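Flalturport Makers | Home | Builds | Opinion | Tool Library | Join
Search this site... Go
Last updated: March

Stop starting with the clever bit

I've been banging on about this at the workshop for a while now, so I might as well write it down and let people argue with me properly. If you're building a robot arm to do jobs about the house, start with the doors. Leave the chess and the drawing of little portraits for later (lovely as they are, and yes, I've got one of the portraits on my wall).

Our kitchen build is called Dudumon. It's had 23 versions of its gripper, and the notebook for it is now on page 703, though I'll admit a good many of those pages are shopping lists. The first version could stack blocks beautifully. We were so proud! Then somebody asked if it could get the milk out, and we all went a bit quiet.

A fridge is a horrible thing to ask of a robot. The door is a great flat slab with hardly anything to get hold of, it swings in a big arc, and the seal hangs on and then lets go all at once. You and I do it with an elbow while thinking about something else. An arm has to know where the edge is, get something soft against it, and then keep out of its own way while the door comes round. Block stacking teaches you none of that.

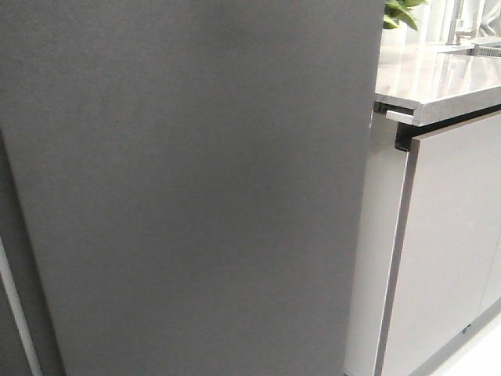
Big, plain, dark grey, and that's the side of the job I keep going on about.

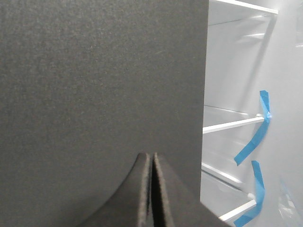 Do you need an expensive arm to have a go at a fridge door?
You need a patient one more than an expensive one. Ours has a reach I'd call stingy, and moving the base a few inches has fixed more failed pulls than any part we've bought.

What gets my goat is how the hobby rewards the wrong things. We took Dudumon to the Griner open evening and had over 6 people round the table for the block stacking, phones out, the lot. The door film we showed afterwards got a polite nod. But ask anybody with sore hands or a bad shoulder which one they'd pay for and I bet I know the answer.

The Fairclough lot across town disagree with me, and they've got a point, I suppose. They say the fun stuff brings people in and the dull stuff can wait until they're hooked. Fair enough. I've just seen too many arms end up on the shelf by the kettle once the party trick was done, and it makes me sad, all that soldering.

So my plea is a small one. Pick a door in your own kitchen, a cupboard if the fridge scares you, and give it 5 evenings. Use soft pads, go slowly, and write down every time it slips (page numbers help, trust me). Then come and tell me I'm wrong. I'm usually at the back bench from seven, and there's a spare stool.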